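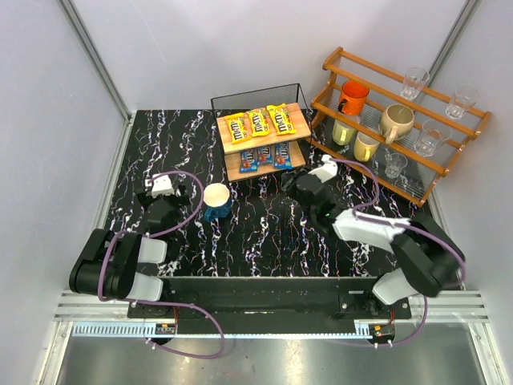

Simolton est un jeu de démonstrations téléopérées pour la manipulation à deux bras, accompagné des scripts qui ont servi à comparer deux façons de découper les trajectoires avant l'apprentissage par imitation. Il a été enregistré dans notre cellule d'Ultville. La tâche de référence s'appelle « réassort » : prendre un sachet sur l'étagère à deux niveaux, le poser sur la zone libre du plateau, puis le remettre à sa place. Les sachets jaunes de M&M's occupent la planche du haut et les bleus celle du bas, en partie à l'ombre de la première, ce qui rend la prise basse nettement plus difficile pour une politique qui ne dispose que des images. Le porte-tasses à trois gradins, avec ses tasses et ses verres transparents, sert à la seconde tâche, « service ».

Contenu

Le jeu comprend 1666 épisodes, réussis ou non. Les échecs sont conservés et signalés par le champ succes dans le fichier d'annotations. Chaque épisode contient :

- le flux de la caméra fixe
- les positions articulaires des deux bras
- l'ouverture des deux pinces
- la consigne en langage naturel, en français et en anglais
- les bornes des segments, posées à la main

Les bras sont désignés par gauche et droit, du point de vue de la caméra. Les consignes anglaises ont été écrites en premier ; la version française est une traduction relue par Rosimeire Caldeira. Quelques consignes de « service » confondent encore « tasse » et « gobelet », elles seront corrigées dans la prochaine version.

Collecte

La téléopération a été assurée par Ajith Nambiar et Kamol Paisan. Les objets sont replacés à la main entre deux épisodes, sans gabarit. L'inclinaison des sachets varie donc d'un épisode à l'autre, et ils se chevauchent parfois. Nous n'avons pas cherché à l'éviter. L'ordre des couleurs sur l'étagère est en revanche fixe, ce qui constitue un biais connu : une politique peut apprendre « jaune = haut » sans lire la consigne. Pour mesurer cet effet, 113 épisodes d'évaluation ont été enregistrés avec les couleurs interverties. Ils se trouvent dans le dossier inverse et ne doivent pas servir à l'entraînement.

Méthode comparée

La question de départ était simple. Faut-il couper une démonstration à intervalles réguliers, ou aux changements d'état de la pince ? La première variante (fixe) produit des segments de 50 pas. La seconde (contact) place une borne à chaque ouverture ou fermeture complète de l'une des pinces, avec une fusion des segments trop courts. Tout le reste est identique : même architecture, même budget de calcul, mêmes graines.

Le code de segmentation est dans decoupe/. Il dérive de la bibliothèque interne Raudsepp, dont seule la partie utile a été reprise. Les bornes manuelles ont servi uniquement à vérifier les deux variantes, jamais à l'entraînement.

Résultats

Sur « réassort », la variante contact fait mieux que la variante fixe pour la planche du haut comme pour celle du bas. L'écart est plus marqué en bas. Avec le découpage fixe, la politique commence souvent à fermer la pince avant d'être au niveau du sachet, puis recule et recommence.

Sur « service », nous ne voyons pas de différence exploitable. Les verres posent problème aux deux variantes, et la plupart des échecs viennent d'une erreur de profondeur à l'approche. Le découpage n'y change rien. Geetha Fernandes a repris l'analyse de 28 de ces échecs image par image ; ses notes sont dans analyse/verres.txt.

Sur les épisodes du dossier inverse, les deux politiques perdent beaucoup et choisissent le plus souvent la planche habituelle de la couleur demandée. Le biais décrit plus haut est donc réel, et les chiffres de « réassort » ne disent rien de la compréhension de la consigne.

Limites

Une seule cellule, un seul plateau, un seul fond gris clair. Le plateau noir à motif marbré crée des contours parasites qui gênent la segmentation visuelle, et nous n'avons pas fait d'essai sur une surface unie. Les deux opérateurs ont des styles différents, l'un des deux étant sensiblement plus lent ; l'identifiant de l'opérateur figure dans les métadonnées pour ceux qui voudraient en tenir compte. Les efforts articulaires ne sont pas enregistrés.

Utilisation

Lancer preparer.py avec le chemin du dossier téléchargé, puis entrainer.py avec l'option decoupe=fixe ou decoupe=contact. Les répartitions entraînement et validation sont données dans listes/. Merci de les garder telles quelles pour toute comparaison avec nos résultats.

Une tentative de reproduction est en cours à Jadcombe, sous la responsabilité d'Alistair MacLeish, avec un éclairage différent. Les écarts constatés seront reportés dans le journal des versions.

Versions

Version de novembre : ajout du dossier inverse, correction d'un décalage d'un pas entre les images et les positions articulaires du bras droit. Les modèles entraînés sur la version précédente doivent être réentraînés.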